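Startseite Aktuelles Betriebsrat Protokolle Kantine Kontakt

Protokoll der Abteilungsrunde Handhabung, Standort Pustwood

Beginn 9.15 Uhr
Anwesend: Gunvor Bråten (Leitung), Hidayah Lubis (Betriebsrat), Yao-tsung Chien (Technik), Caradog Ruddock (Schicht Küchenartikel), Branwen Ruddock (Protokoll)

1. Protokoll der letzten Sitzung
Angenommen. Der Punkt Spinde bleibt offen.

2. Stand der Aufnahmen
Y. Chien berichtet: Im Juli sind 1092 Durchgänge mit den Handgreifern aufgezeichnet worden. Ziel bis zur Abnahme durch Etari bleiben 2000. Mit den Daten soll der Packarm in Halle Costa das Greifen und Einhängen von Küchenartikeln übernehmen. Der Arm läuft dort bisher nur im Probebetrieb.

C. Ruddock fragt nach dem Zustand der Greifbeläge. Staub und Fasern setzen sich fest, an den Oberkanten franst der Belag aus.
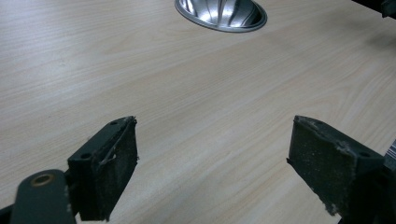

Die Beläge werden künftig zu Beginn jeder Schicht geprüft und bei Bedarf gewechselt. Y. Chien bestellt einen Satz nach. Bis dahin abbürsten, keine Lösungsmittel.

3. Belastung an den Aufnahmeplätzen
H. Lubis hat mit den Kolleginnen und Kollegen gesprochen, die aus der Packerei an die Aufnahmeplätze gewechselt sind. Die Arbeit gilt als ruhiger, aber einseitig. Beschwerden gibt es vor allem an den Handgelenken, wenn längere Zeit beidhändig gearbeitet wird. G. Bråten hält die Tischhöhe für einen Teil des Problems, C. Ruddock eher die Kabel, die beim Drehen ziehen.
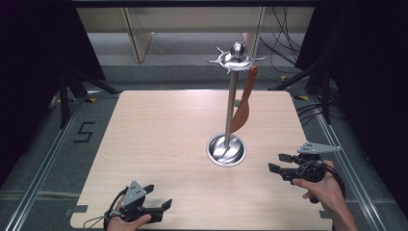

Beidhändiges Arbeiten mit zwei Handgreifern am Ständer mit Haken.

Beschluss: Nach 33 Minuten Aufnahme folgt ein Wechsel auf eine andere Tätigkeit. Die Regelung gilt zunächst bis zum Ende des Probebetriebs. Y. Chien prüft eine andere Kabelführung.

4. Stellen und Eingruppierung
In der Packerei sind derzeit 53 Personen beschäftigt. G. Bråten teilt mit, dass mit dem Packarm die Spätschicht verkleinert wird — betroffene Personen sollen in die Aufnahme oder in die Anlagenbetreuung wechseln. H. Lubis verlangt das schriftlich, vor dem Regelbetrieb. Außerdem ist ungeklärt, ob die Aufnahmearbeit wie Packen oder wie Prüfen bezahlt wird. Der Betriebsrat sieht sie bei Prüfen. G. Bråten nimmt das mit zur Geschäftsführung Sarden.

C. Ruddock merkt an, dass ältere Kollegen bei der Anlagenbetreuung eine richtige Einarbeitung brauchen, eine Vorführung reicht nicht. Zustimmung.

5. Verschiedenes
Der Schlüssel für den Materialschrank hängt wieder beim Schichtbüro. Die Spinde werden in der nächsten Runde behandelt.

Ende 10.40 Uhr
Protokoll: B. Ruddock

Kommentare (3)

Packerei Spät: Wann erfahren wir, wer wechseln soll? Aus Punkt 4 geht das nicht hervor.

H. Lubis: Termin steht noch nicht. Meldet euch bitte bei mir, wenn euch jemand einzeln anspricht.

Kabelsalat: Bitte auch an die Linkshänder denken bei der neuen Führung.

Weitere Protokolle
Abteilungsrunde Versand
Arbeitsschutz Halle Costa
Sprechstunde Eingruppierung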